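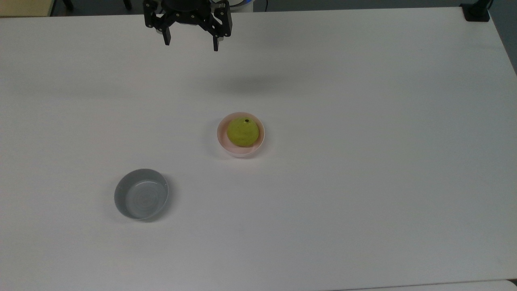
Fig. 4. Green fruit in a small pale pink bowl, on a white tabletop.

Unit 4: Shape, rim and shadow
Drawing from Objects, evening course – tutor Branwen Rees

Bring an HB and a 4B pencil, a putty rubber and cartridge paper. Boards are in the rack by the door.

Start with the bowl. Draw the rim as a full ellipse, including the part hidden behind the fruit, then rub out what you don't need. Most people make the ellipse too pointed at the ends. Turn your paper upside down to check it.

Pale, glossy surfaces are hard in pencil. In Fig. 4 the outer wall is nearly white where the light catches it, and the table is white as well, so there is very little line to hold on to. Leave the paper bare there and let the edge go. The pink shows faintly on the inside – a light, even tone is enough.

The fruit comes next. Block in the round form before any speckles, and place the dark brown spot near the top early on, as it fixes which way the fruit is facing. Put in a few flecks only.

Soft shadows have no outline. Build them up with the side of the 4B.

Homework: one bowl and one fruit from your own kitchen, 9 quick studies on a single sheet. Hand in to Ifor Yorath at the Lamont room before the October break.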